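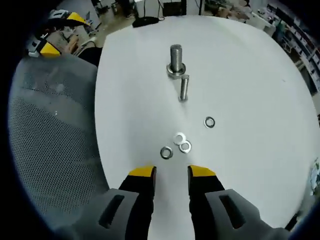 Washers and bolts on a round table at the Kondham workshop.

Kondham's loose bolt scheme gets another year, but where are the savings?

A scheme that collects old nuts, bolts and washers and hands them back out to residents will carry on for another year in Kondham, although the people running it still can't say how much money it has saved or how much metal it has kept out of the bin.

The Kumen Fixings Library opened in December in a workshop on Sawatzky Yard. Residents drop off tins and jars of odds and ends, the contents are sorted by size, and anyone who needs a bolt for a garden gate or a washer for a wobbly shelf can come in and take one for nothing. The town council put in 561 pounds for storage bins and gauges, and on 17th March it agreed to keep the rent on the workshop at a token level for a further twelve months.

A two-page report handed to councillors before the vote called the opening months "a clear success". It gave one figure in support, the number of households that had brought something in, which was 32. There was no figure for how many had taken anything out.

Asked about this, the library's organiser, Mercy Kashindye, said nobody had written it down.

"People come in with a bolt in their hand and they want another one the same," she said. "I'm not going to make them fill in a form for a washer. I know it gets used because I'm the one looking for the bits."

That may be so, but it leaves councillors taking a good deal on trust. The same report says the library "prevents needless purchases" and "reduces demand for new steel". Neither claim comes with any working. A packet of plain washers costs very little in any hardware shop, and a resident who drives across town to save that sum may well have spent more on petrol.

Councillor Declan Fitzgerald, who voted against, said he had nothing against sorting bolts.

"I've got a coffee tin of them in the garage like everybody else," he said. "My question was what we'd got for the money, and the answer was that it's going well. I've heard that about a lot of things in this town."

He had asked for the rent decision to be put off until a count had been done of what was coming in and going out. The motion failed.

There is also the matter of whether the parts are worth having. Second-hand fixings can be stretched, worn in the thread or weakened by rust, and two bolts that look alike on a table may be of quite different strength. The library's own notice tells visitors that nothing it gives away should be used on vehicles, ladders, climbing frames or "anything that would hurt someone if it fell". This takes in a fair share of the jobs people want a large bolt for.

Karim Kettani, a retired fitter who helps with the sorting, was more open about the limits than the report was. He said a good part of what arrives is no use at all.

"You get half a jar of wood screws with the heads chewed, you get curtain hooks, you get bits of biro," he said. "The washers are the best of it. There's not much that can go wrong with a washer. The bolts I check in a gauge, and if the nut won't run down by hand it goes in the scrap."

He keeps the metric and the older imperial sizes apart, and says mixing them up is the commonest reason people fail to mend things at home. A nut of nearly the right size will start on the thread, bind after a turn or two and ruin both parts. His advice is to bring the old bolt along, even if it is bent, and to bring the nut as well. A photograph on a telephone is no help to him.

The sorting itself is slow. Each donation is tipped out, picked over and divided first by type and then by width, with the washers matched to bolts they will fit. Mr Kettani said an ordinary biscuit tin takes him roughly 5 hours. The report describes this as "light-touch processing".

The council had been told last year that a labelling system called Isteo would speed things up by giving every drawer a printed code, so that residents could check from home whether a size was in stock. The labels have been bought. The online list has not appeared, and there is no date for it. Ms Kashindye said the drawers were marked in felt pen for the time being and that this worked well enough.

It probably does, but the online list was one of the reasons given for funding the library in the first place.

Gaétan Girard runs a repair stall at the Saturday-free end of the covered market and might have been expected to complain about the competition. He said he had noticed no difference in trade.

"I send people up there when they want one odd bolt, because I don't want to open a box of fifty," he said. "They mostly come back and say it was shut."

The library opens for two mornings a week. The report lists longer opening as an aim for the coming year and does not say who would do it.

Some visitors are plainly pleased. Deming Lü, who lives off the yard, said he had been given a bolt and two washers for a cot handed down by his sister, and the set from the maker would have meant buying a full bag of parts and waiting for the post.

"It took ten minutes and it fits," he said. "I don't know what it costs the council but it cost me nothing."

Whether a child's cot falls under the notice about things that would hurt someone if they fell is a point the library might want to look at. Ms Kashindye said she would normally tell people to get cot parts from the maker and would remind helpers of that.

She was less willing to accept that the scheme had been oversold. The wording of the report was the council's, she said, and she had never claimed to be saving the planet with a drawer of washers. She would try keeping a tally sheet by the door from next month, with a mark for each visitor and no names.

The council said in a short statement that the library was "a valued local resource" and that its benefits were "wider than numbers alone". It did not answer a question about what those benefits were, or whether the tally would be published.

Councillors are due to look at the scheme again before the rent agreement runs out. Residents wishing to donate are asked to leave out nails, broken drill bits and anything greasy, and to use a container they don't want back.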